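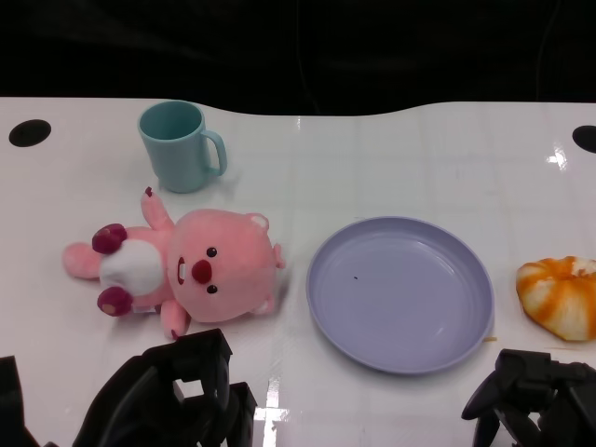 2 min read

Section 2. Setting the table (Dolell play set)

What you need: mug, plate, plush, the toy roll with the twist. White table, wiped first. Crumbs show up on gloss.

1. Mug to the back left. Upright, handle to the right.
2. Plate goes in the middle, a bit right of it. Rim up. Check the inside for specks.
3. Roll on the far right, past the plate. Leave a small gap.
4. Plush last. On its back is fine to start.

Note: the roll is a toy. Little kids will try a bite, keep an eye out.
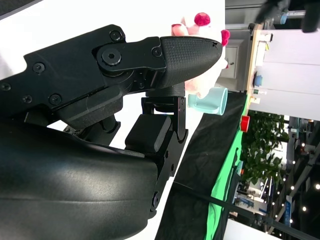

Fliltard Set-Up Guide, p. 18

5. Look over the plush before play. Red trim especially. Tug each bit gently, if anything is loose put the toy away and write to Irfan Entili at the Grakomdale desk.
6. Fuzz flat on one side? Brush with your fingers, no comb.

CAUTION: Do not iron the plush. Do not put it in the dryer, spot clean olny.

7. Move the plush over by the plate. Touching the rim is ok. Mug stays were it is.
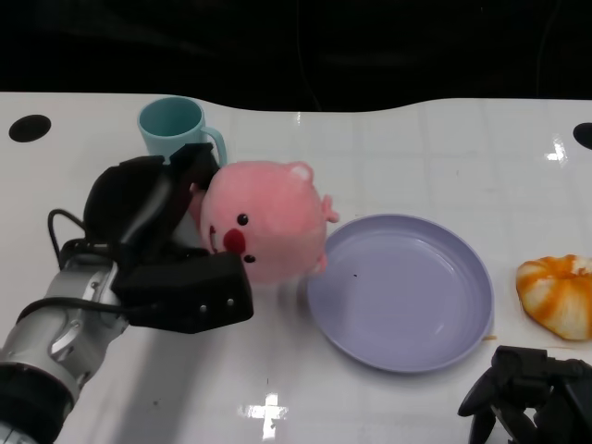 Fig. 3. Pink plush at the plate, mug behind.

8. Done playing: plate in the box first, mug on top, soft toy last. Spare parts, quote item 559.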